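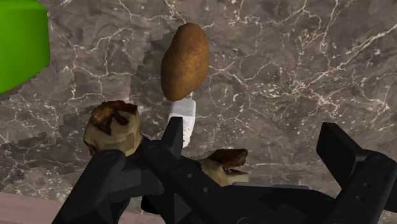
*Dark gray-brown marble with branching white veins.*

## Hemgate Nudow Stone Sealer

Nudow is a water-based penetrating sealer for marble, limestone and other calcite stone. It soaks into the pores and leaves no film, so the polish level of the slab stays as it was.

### Coverage and packs

| Pack | Order code | Coats |
|---|---|---|
| Bottle | 1,002 | 2 |
| Jug | 1,166 | 2 |

Coverage depends on the stone. Honed faces take more sealer than polished ones.

### Application

1. Clean the surface with a neutral cleaner and let it dry overnight.
2. Wipe on a thin coat with a lint-free cloth, working along the veins where the stone is more open.
3. Leave for 10 minutes. Buff off all residue before it hazes.
4. Apply the second coat the same way.

Nudow slows oil and wine stains. It does not stop etching — lemon juice and vinegar will still dull a polished face.

Do not use over wax or topical coatings. Strip these first with Hemgate Sesus.

Test in a hidden spot. Keep from freezing.

Technical questions: Arnel Bautista, product support. Trade accounts: Boyang Han.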